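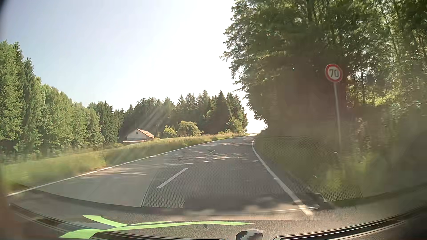
Week 6: Reading a two-lane road (curves, crests, sight distance)

Search course pages Search this unit

4 June 2022
Murdo Chisholm

Road Design and Safety, Unit 2. Notes to go with the lecture, not instead of it. All metric this week, speeds in km/h, sorry to those still working in mph. Bring the Crichton Lane sheet and a calculator that does cosines.

1. Where we left off

Last week: straights, cross slope, drainage. This week the road starts to bend and climb at the same time. Most of the trouble on country roads comes from the combination. A flat curve you can see round is easy. A crest on a straight is mostly easy. Put them together and the driver is guessing.

Opening slide is the one to keep in mind all through. Gentle climb, bend to the right, small crest, and the pavement gets narrower and narrower to the eye till there's nothing left of it. Ask yourself how much road you have been shown. Then ask how much you need. That's the whole lecture really.

2. Sight distance, stopping

Stopping sight distance (SSD) = distance covered while reacting + distance covered while braking.

Reaction part: speed in m/s times 2.5 s. The 2.5 is generous for an alert driver. Leave it generous.

Braking part: v squared over 2a. Use a = 3.4 m/s2, comfortable-ish, works on wet pavement with decent tires.

Worked, 70 km/h:
v = 19.4 m/s
reaction = 48.6 m
braking = 55.6 m
SSD = 104.2, round up to 105 m

Always round up. Lost marks on this last year, a lot of you wrote 104 and a few wrote 100.

On an upgrade you stop shorter. Add the grade to the deceleration: 4 percent up gives you 0.04 x 9.81 on top of the 3.4, so 3.8 and a bit. Braking drops to just under 50 m. Nice for the driver going up. The driver coming the other way over the crest has the same 4 percent working against them, and they also can't see. Do both directions, every time. The uphill number on its own is half an answer.

3. The inside of the curve

Right-hand bend, driving on the right: you are on the inside. Your sight line cuts across the verge. Whatever is standing on that verge is in the way.

In the slide it's trees. Dense, leafy, right down to the verge, with the tall growth in front of them. No designer drew that. The plan for a road like this shows a clear line on the inside of the curve and then ten summers happen. So:

- sight distance on the drawing = what was built
- sight distance in December = with the leaves off, some see-through
- sight distance in June = what the driver gets

Survey in leaf. If the survey was done in winter say so on the sheet, in words, next to the figure.

How far back does the verge need to be clear? Middle ordinate:

M = R (1 - cos(28.65 S / R))

S is the SSD, R is radius to the center of the INSIDE lane, not the road centerline. M is measured from the center of the inside lane too.

Worked: R = 184 m, S = 105 m
28.65 x 105 / 184 = 16.35 degrees
cos = 0.9596
M = 7.4 m

Take off half a lane, say 1.75 m, and you need 5.7 m of clear verge from the edge line. Have a look at your own local roads and see how many have it. Not many.

Quick check without the cosine: S squared over 8R. Gives 7.5 here. Close enough to catch a slipped button.

4. Side friction and where the 184 came from

R = V2 / 127(e + f)

e = superelevation, take 0.06. f = side friction, take 0.15 at this speed. V = 70.
4900 / (127 x 0.21) = 183.7, call it 184.

Now the nasty bit. Same curve, driver at 83:
6889 / (127 x 184) = 0.295
less the 0.06 leaves f = 0.235

Tires will usually do that in the dry. Passengers won't like it. In the wet, on polished aggregate, no margin worth having. And SSD at 83 is 136 m, against the 105 we designed for. So the fast driver is short of grip and short of view together, in the same spot.

Where does 83 come from? It's the 85th percentile speed off the Crichton Lane count. Posted 70. Daily flow 1,468 vehicles. Low flow is part of the problem. You meet so few cars that you stop expecting one.

5. Lines

Edge lines. Underrated. At night or in rain they are most of what the driver has. Look at the left one in the slide and follow it with your finger: it gives you the bend before the pavement does. It thins out at the crest and that is where your information stops too. The right one does more work up close. It tapers, swings left, then comes back right at the far end, that little reversal is perspective and crest together and it is easy to misread as a kink in the road.

Center line. Broken. Dash lengths and gaps carry meaning and differ by country, so look it up for where you are working. Don't carry rules over the border. What you need for the exam: a broken line says something about crossing it, it says nothing about what is over the hill.

Discuss: should this stretch have a continuous center line up to the crest? Arguments for: passing sight distance is several times SSD, and there's no sign of it being available. Arguments against: put solid lines everywhere and drivers stop reading them. I lean for. Murky, would want the profile before signing anything.

6. Signs

Round, red border, white face, 70. Regulatory. Upper limit, not a suggested speed, and no promise that the next bend is good for it.

Things that go wrong with speed signs, in the order we met them on the field day:

- growth round the post, then up over the face
- post leaning (impact, frost, soft verge)
- placed against a busy dark background. Less bad than a bright sky behind, but check the contrast
- placed too near the feature, so the driver reads it while already turning
- one side of the road only, hidden by a truck ahead

A separate warning sign for the curve is a separate decision. Ball-bank run, advisory speed, then decide. Don't let the limit sign do the job of the curve sign.

7. Light and shade

Always gets skipped so I've moved it up from week 9.

Trees over a road on a sunny day throw dappled patches. Bright streaks, dark streaks, across both lanes. Three effects:

a) The eye adapts slowly going bright to dark. A cyclist in dark clothing in the shade patch is a late detection.
b) Potholes and patches hide in the pattern. So does gravel.
c) Markings lose contrast. White line in a bright streak on pale pavement, gone for a moment.

Also what's happening inside the car. Reflections off the dashboard lie over the lower part of the windshield and wash out the near pavement, you see it in the slide, the road looks lighter on the left and it's only a reflection. Drivers filter it out. Reviewers working from footage should not mistake it for a change in surfacing. Two groups did exactly this in the Stetley exercise and wrote up a resurfacing joint that wasn't there.

None of this shows up in the SSD formula. The 2.5 s is meant to swallow it. Discuss whether it does.

8. Cheap fixes first

Order of things to try on an existing road, cheapest at the top:

cut back the inside verge (and put it on a cycle, one cut is worthless by the second summer)
renew edge lines, wider if allowed
curve warning + advisory plate
chevrons on the outside of the bend
high friction surface through the curve
raise superelevation at next resurfacing
realign

Realignment is what students always propose. On the Genport road the realigned option ran to 1,602 m of new pavement to take out one bend. The verge cut took a morning. Do the morning first, then measure speeds again, because sometimes a clearer view just makes people go faster. Yes really. You gave them sight distance and they spent it.

9. Drive-through review, how to fill in the sheet

Same sheet as the Wistik set. 26 rows, one per location. For each:

Chainage
Direction of travel (do both)
What hides the road: crest / curve / vegetation / parked vehicle / other
Can you see the far edge line? Y/N
Nearest sign, condition, readable from where
Light: overcast, full sun, dappled, low sun
Your estimate of visible distance BEFORE you measure it
Measured visible distance
Required SSD at posted speed
Required SSD at 85th percentile

The estimate column matters. Most people over-estimate on a rising curve. An empty road ahead makes it worse, nothing there to scale against. Fill it in ink.

Do not do this while driving. Passenger seat only, or from footage.

10. Problems for next time

P1. R = 240 m, e = 0.06, posted 70. Find f demanded at 70 and at 83. Comment on both.

P2. For R = 240 find M for SSD at both speeds. How much more verge does the faster driver need?

P3. Repeat the 70 km/h SSD for a 4 percent downgrade. Show the decelaration you used.

P4. From the opening slide, mark with an arrow the farthest point where you would be confident of seeing a fallen branch on the pavement in your own lane. Then a second arrow for the oncoming lane. They should not be in the same place. One paragraph on why.

P5. Half a page: the limit on this road stays at 70 and there is money for verge cutting or new lines, one only. Pick.

Hand in P1 to P3 on paper, P4 on a printout with your name on it (on the front this time please). P5 we'll do out loud.

Reading: unit pack chapter 4, skip the section on spirals, comes back in week 8.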